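Clernis folding table, white, used for 8 months

We bought two of these for the tasting club and one has been out nearly every Saturday.

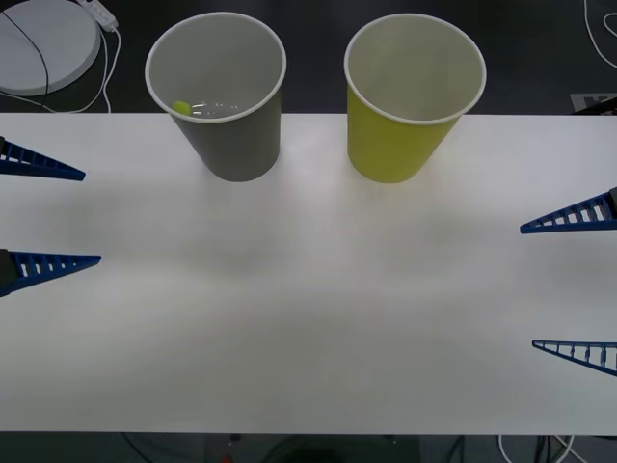

Review by the Cheetham page editor

The top is matte, and I like that. Tea rings wipe off with a damp cloth. The legs lock firmly, but the catch is stiff.

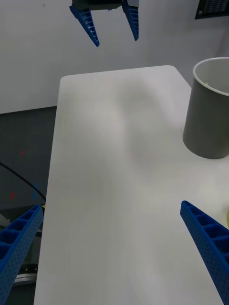

Wudska owners will tell you theirs is lighter, and it is, but mine bowed in the first summer, wrote Clilancombe in reply to our first notes. Ours is still flat.

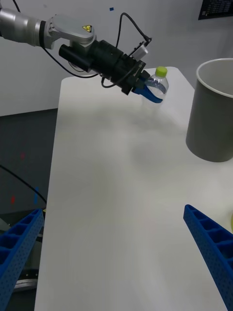 Water bottle, clear plastic.

It takes 4 chairs easily.

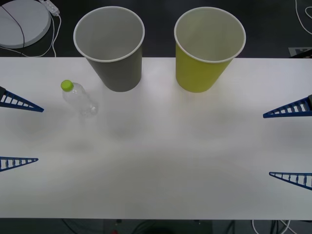

Cheetham Tea Tasting Club, Equipment Page

Spare feet come in packs of 12. I'd buy it again.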